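Jevley to Hold Open Day on Home Robot Training in Erkberg

ERKBERG, October. Jevley will open its Erkberg site to visitors on Saturday for a day of talks and live demonstrations on how household robots learn to handle cloth. Doors open at 10 a.m. and the last demonstration begins at 4 p.m. Admission is free.

The program centers on Sono, the company's project on bedroom and laundry tasks. Operators work with a hand-held gripper in each hand, picking up and moving ordinary household items. The recordings are then used to train the software that controls a robot arm. Bedding and clothing make up most of the work, as soft items change shape each time they are handled.
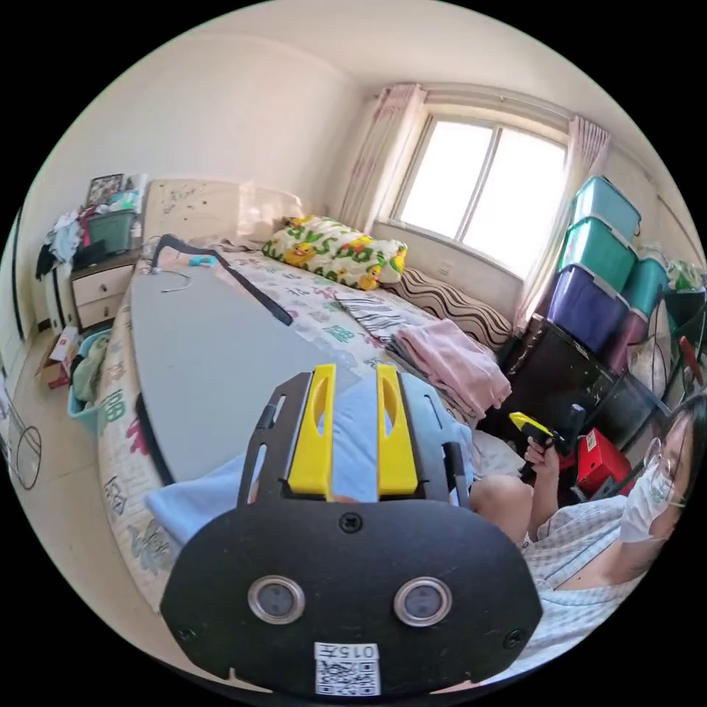

Do visitors need any technical background?
None is needed. Each session starts with a short introduction in everyday language, and staff will be on hand afterward for more detailed questions.

Demonstrations last 20 minutes and take place in a furnished bedroom. Visitors will see an operator work through several tasks with cloth and small objects, followed by a robot arm attempting one of the same tasks. Each session has room for 29 people. Places are given out at the front desk on arrival, and a waiting list will be kept for the afternoon.

Sono has recorded work in 48 homes to date. The rooms are used as they are, with the residents' own furniture and belongings left in place. Jevley plans to bring the total to 148 homes over the next two years.
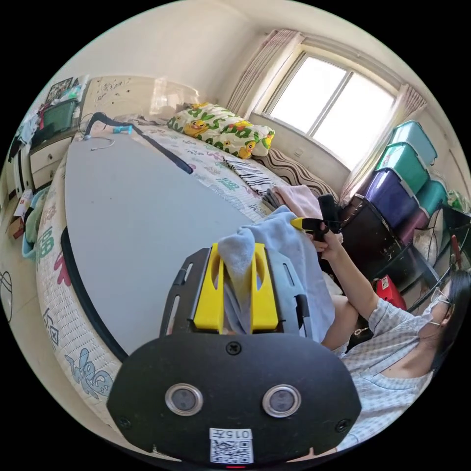
Hands-On Sessions

Visitors age 12 and over may try the grippers themselves at a separate table in the main hall. The fingers open and close by hand, and most people can pick up a folded cloth within a few tries. Recordings made at the table will be deleted at the end of the day.

Nogueira, which supplies the robot arms for the project, will have a stand in the same hall. Its engineers will show how an arm is mounted and checked before use.
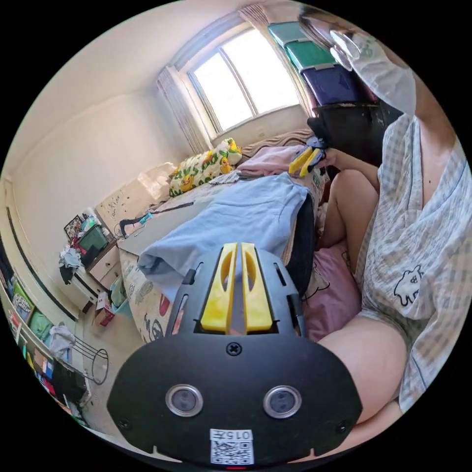
How can a household take part in the project?
Sign-up forms will be available at the front desk. Jevley contacts each household by phone, agrees on the rooms to be used, and confirms a time for the recording.

The site is accessible by wheelchair. Parking is available behind the main building, and the entrance is on the street side. School groups should contact the Jevley press office before the event to reserve a morning session. Members of the press may enter from 9 a.m.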